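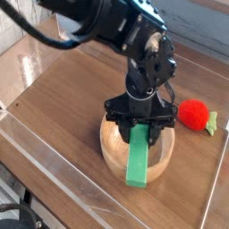

1/ Oiling wooden bowls and boards

I've had the same three wooden bowls since I moved to Stosalstead 12 years ago and none of them has split. A few people asked what I do with them, so I'm putting it in one thread.

2/ Washing. Warm water, a bit of washing-up liquid, a soft cloth. Rinse and dry straight away with a tea towel, then stand the bowl on its rim against something so air gets to both sides. Never the dishwasher. I lost a good salad bowl that way and it went in one wash.

3/ Which oil. I use plain food-safe mineral oil, the kind sold at the chemist. Olive oil and sunflower oil go sticky and start to smell after a few weeks. Walnut oil is fine if nobody in the house has a nut allergy. I had a tin of board wax from Dogbe last year and liked it, but it costs more and I use it only on the bread board.

4/ How much. Less than you think — a tablespoon does a medium bowl inside and out. Rub it in with an old T-shirt, leave it overnight, wipe off what's left in the morning. If it still feels greasy you put too much on.

5/ How often. I do mine when the wood looks dull and feels dry, which comes to some 11 times a year for the one we use daily. The fruit bowl gets done in October when the heating goes on, and again in spring.

6/ Stains. Beetroot and turmeric are the worst. Coarse salt and half a lemon, rub, leave ten minutes, rinse, dry. It won't all come out the first time. Do it again the next day.

7/ Rough patches. Fine sandpaper, with the grain, then wipe the dust off with a damp cloth. Let it dry fully before you oil it. I've done this twice in 12 years.

8/ Storage. Away from the radiator and off the windowsill. Don't stack them if they've just been oiled — they stick.

9/ Someone asked about second-hand bowls. If it's varnished, oil won't go in, so either leave it as it is or sand it right back. If it smells of old oil, I'd put it back on the shelf.

2 min read

Home Threads Kitchen About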